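Brick Sorting Arm: what we did this term
Project report by Haf Hopkin, with Müzeyyen Akyol

So, the plan back in September was for the arm to sort a whole tub of mixed toy bricks by size and colour. We've ended up with an arm that mostly picks up blue bricks and puts them in a tray, and I'm still really proud of it!

Müzeyyen and I split the work pretty much down the middle. She took the gripper and the wiring, I took the code, and we both did the boring bit, which was teaching the thing what a brick looks like. We named the arm Hastus on the first Wednesday and it stuck (sorry, Mr Oei, I know the form said "Unit 2").

The way it works is that a little camera on the wrist looks straight down at the table. My program, which is called Lustutard for reasons that were very funny at lunchtime, finds the blue patches, works out which way each brick is turned and then rolls the wrist so the fingers close on two flat sides. Get the angle wrong and the fingers grab two corners and the brick pings off somewhere under the radiator.

We started with blue only so I didn't have to think about colour for a while. Two-by-fours were easy enough, being long, so you can tell which way they point. Two-by-twos were a pain because a square looks the same every quarter turn, and my first version kept changing its mind and wiggling the wrist back and forth like it was saying no. 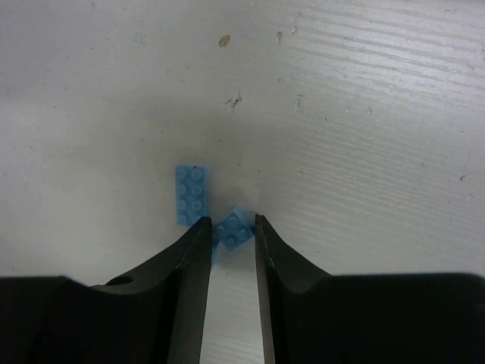

The other big headache was bricks that sit close together. Lustutard would see one big blue blob and aim for the middle of it, so it went for a gap with no brick in it at all. Müzeyyen suggested looking for the studs first and working outwards from those, and that helped loads. It still gets muddled if a finger is covering part of a brick, so now it takes its picture from higher up and doesn't look again until it's closed.

We had 612 pictures by the end. I used 500 for training and kept the rest back for checking, which Mr Oei was very firm about. Training took roughly 200 minutes on the old laptop, and you could have fried an egg on it.

For the Nasley Cup we had 60 seconds a round. Our best round was seven bricks in the tray and one on the floor, and the judges let us keep the seven.

Next term I want to add red and yellow, and Müzeyyen wants to redo the finger tips with something grippier. We also need a longer cable, as the current one comes out whenever Hastus reaches for the far corner.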